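Prevau Packaging Study
Progress report, January
Prepared by Manouchehr Babaei for Marlene Bergeron

Work package 2 (print on gift packaging) is on schedule.

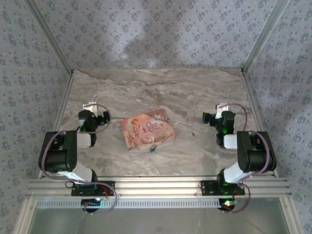
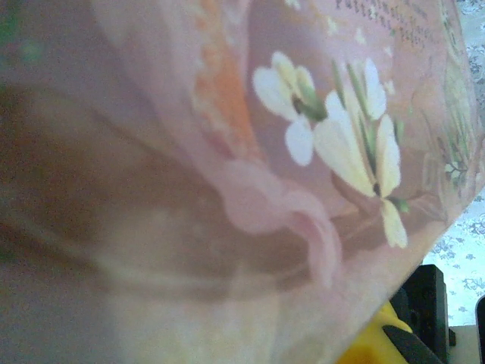 Ink adhesion testing at De Smet covered 99 of 200 planned samples. Rub resistance met the target on all coated board. Pale florals, such as the small white blossoms under the lettering on the box lid, remain the hardest to register and will be retested at 8 lighting levels. Spending is within budget. The Prollura ink order is still open.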